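Desk and shelf reset, second pass

Posted August 25, 2019 by Jagadeesh Devadiga
Filed under: workspace

The first pass was in March and covered cables only. This one covers the two places where things pile up: the bookshelf and the desk surface. Total time was 180 minutes, of which the shelf took most.

I use one rule for drinks in the office, which is that anything on the desk has to have a screw cap or a coaster. Juice in a capped bottle meets the rule. An open mug on bare wood does not, and the ring left by one took me a whole evening with oil and a cloth last winter. 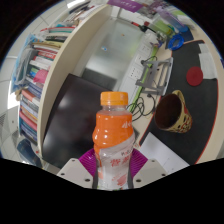 The shelf holds more than it was bought for. Books stand spine-out where they fit, and the overflow lies flat on top of itself higher up, mixed with folders. Flat stacks are efficient for volume and poor for access, as the item you need is at the bottom more often than it should be. I considered sorting by subject and gave up after one row. Sorting by height recovers more space, and I can find a book by color anyway.

Folders were checked for contents first. Two were empty. One held the manual for a printer I gave to Jurgita Mets, and that has gone to her. Loose papers went into a single pile and through the scanner at 617 pages, duplex, 100 of them blank backs that I deleted afterwards. Scan resolution was left at the default. I see no case for going higher with invoices.

On to the desk. The black mat stays. It covers a good part of the top, it wipes clean, and the thin edge has not lifted at the corners. Underneath I found dust and one paper clip. Before putting it back I let the surface dry fully – moisture trapped under a mat will mark light wood.

Small items are harder. My current method is to leave them in the clear box for a month and see which ones I go looking for. A clear box matters here, as I can check the contents without taking it off the desk. Packaging gets no box and goes out on the next trash day.

The remaining desk rules, as they stand:

1. Monitor off when I leave the room.
2. Mugs within reach, but never between me and the keyboard.
3. Bottles upright and capped, on the mat.

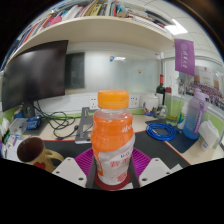 4. Nothing stored behind the monitor. It will be forgotten there.
5. Surface wiped on Fridays, with a damp cloth and no spray.

I have kept one mug in service and sent the others back to the kitchen. It is the yellow one with the dark brown interior, which hides tea stains well enough that I have to remember to wash it. It tapers toward the base, so it needs less space than its rim suggests, but it is also easier to knock over than a straight-sided one. The round red coaster is its assigned position. Compliance on my part is partial.

What is left is the top shelf, which I will do when I have somewhere to put the folders.
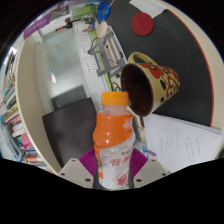 Ieva Vasiliauskas wrote in to disagree with sorting by height. She tried it on her own shelf and ended up with a two-volume reference set at opposite ends, one volume having been reprinted in a taller format. Her suggestion is to sort by subject first and by height within each subject. I will try it on one row and measure what it costs in space.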